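# Getting started with the Felora hand-held gripper kit

So you've got a pair of Felora grippers and you want to record some tabletop demos with them. Same as me back in December! I've now put 391 recordings through my set, and I made enough dumb mistakes in the first 100 to fill a page, so I'm going to walk you through how I do it now.

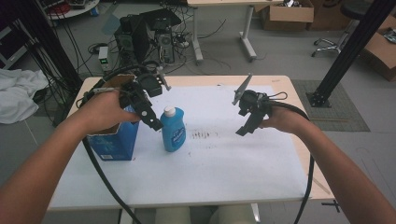
Before you plug anything in, clear yourself some elbow room. You'll be working with one gripper in each hand, and both of them have a cable trailing off behind, so sit down in your normal chair and swing your arms around a bit. If a cable tugs at your wrist, move the chair or the cable now (I used to put up with it, and you can feel it in every single motion afterward).

## Set up the table

I lay a big sheet of white paper over most of the tabletop. It gets grubby pretty fast, and I swap it when I get sick of looking at it. Then pick your objects. Start with something easy! A plastic bottle with a screw cap and a small cardboard box make a great first pair – one is round, one is square, and you learn a lot about your grip from each.

## Plug in and check

1. Connect the left gripper first, then the right. The Kondport software names them in the order they show up, and swapping them later is a pain.
2. Wait for both names to turn green in the side panel.
3. Squeeze each handle all the way and let go, 2 times. The bars on screen should go full and come back to zero.
4. If a bar sticks partway, hit Recalibrate and squeeze again. Mine needs this on the left side more than the right, no clue why.

## Record your first take

Hold both grippers above the table with the fingers pointing down, and keep still until you hear the beep. Then do your thing, slower than feels natural. I like to steady the object with the left and do the fiddly part with the right, but go with whatever your hands want.

Let go, lift clear of the table, and hold still again for the second beep. I used to skip that last pause and Kondport would chop off the end of the take. Very annoying when it was a good one!

Do 7 takes of the same task, then stop and watch them back before you do any more.

## Is the kit worth it?

For me, yeah. The handles are comfy and the squeeze is light enough that I can go a whole afternoon. I also tried the Cundden set, and its grip was too chunky for my hands, though the cables were longer and I do miss that. I ordered mine through Desjardins and the spare finger pads were a separate item, so check your cart before you pay.

Next page covers trimming and exporting your takes.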